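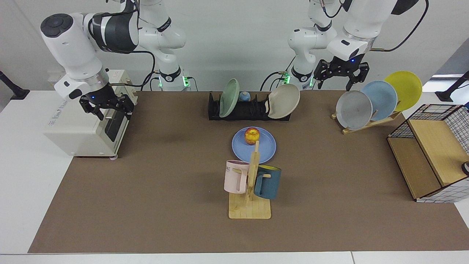
PRESS RELEASE

Vundden opens the doors on its Small Kitchen season this September

Dish racks, plate stands and one long table to try them on

Hello from all of us at Vundden! I'm Tamara Barbu, I run the shop floor and most of what happens upstairs from it, and I've been given the job of telling you what we're up to this autumn. I was told to keep it to a page. We'll see.

The short version is that from September our upstairs room will be given over to the business of washing up, drying up and putting away. We're calling it Small Kitchen, and it's open every Wednesday from 10am until 6pm, free to walk into, with no booking needed unless you want one of the evening sessions (more on those further down).

The longer version starts with my own kitchen, which has a worktop you could just about lie a cat on. For years I've had a toaster oven at one end, a heap of wet crockery at the other and nowhere to put a chopping board. When I moaned about this in the shop I found that our customers had exactly the same trouble. So last winter we put a comment book by the till and asked people what annoyed them most about their kitchens. We had 718 entries by spring, and I have read every single one of them, including the very long one about a tea towel. More than 600 mentioned the draining board!

That's where the dish racks come in. The one I'd like you to look at is long and black with slotted dividers, and it's made to sit along the back of a worktop instead of taking up a great square by the sink. Plates stand upright in it. We've been trying it with a pale sage-green plate towards one end and a beige-gray one towards the other, and I'm very taken with those two colours together -- the green especially, which looks well against black. If you're a household of one or two, you don't need to fill a rack for it to look right. I like mine with a bit of air in it.

Then there's the wooden plate stand. I have a real soft spot for plate stands. My grandmother kept hers on the dresser for best, but I think they belong out on the table where you're working. Use it for the plates you reach for every day and leave the cupboard for the rest. Paraschiva Roman, our buyer, spent a good part of the year looking at plate stands from different makers, and in the end went with Imalwood, whose workshop is near enough that she can go and fuss over things in person. She does, too.

We've also given some thought to the small appliance that lives on the worktop. Most of us have one, whether it toasts or bakes or does a bit of both. Ours is boxy and off-white and has ended up at the far left end of the table, well away from the rack, and I'd recommend that at home if you've got the length for it. Wet things and plugged-in things want some distance between them. Please do look at the instructions for your own model about how much room to leave, as they vary a lot and I'm not going to guess.

All of it goes on a large brown mat. I know a mat doesn't sound like news. But I put one down at home in the spring and I wouldn't be without it now. It marks out where the kitchen things go, and everything that isn't a kitchen thing (post, keys, the tape measure) somehow gets moved off. We've kept the wall behind plain light grey for the same sort of reason: you can see the colours of the plates properly.

WHAT'S ON

Wednesdays, 10am to 6pm: drop in and try things. Bring your own plates if you like. It's by far the best way to find out whether they'll stand up in the slots, and we've had some surprises with stoneware.

Evening sessions, 6.30pm to 8pm: Saimi Tikkanen will be leading these. She's helped people sort out kitchens for a long time and has firm opinions on mugs. You bring a rough drawing of your worktop with the measurements on it, and she'll work through it with you and move things about on the table until it makes sense. There are 34 places across the season, tea and something sweet included.

The swap shelf: bring in a plate or bowl you've stopped using and take a different one home. Reiko Higuchi looks after the shelf and would like me to say no chips or cracks, please. She has asked me to say it twice. No chips or cracks, please.

We'll have Trerno's linen on sale all season as well, and Bajpai, the café two doors along, is doing a discount on coffee if you show your Vundden receipt. Try the cardamom bun.

A WORD FROM PARASCHIVA

I asked Paraschiva for a quote, as you're supposed to have one, and she gave me this: "I wanted pieces that people could buy one at a time. If you only need the rack, buy the rack. Come back when you know what else is bothering you."

Which is very like her, and not brilliant for the tills, but I do agree with it. Nothing in Small Kitchen is sold only as a set. Everything can be ordered at the counter or taken away on the day if we've got it in.

GETTING TO US

The room is up one flight of stairs. There's a lift at the back of the shop, so just ask whoever's on the counter and they'll take you through. Prams are fine, and so are dogs, provided they keep off the swap shelf.

FOR THE PRESS

If you'd like to come and see the room before it opens, I'd love to show you round. Mornings suit me best, when the light's good and the kettle's on. Lăcrămioara Marinescu is looking after pictures, price lists and loan pieces for photo shoots; ask for her on extension 722, or leave a message with the shop and she'll ring you back. For evening places, speak to me.

Tamara Barbu
Vundden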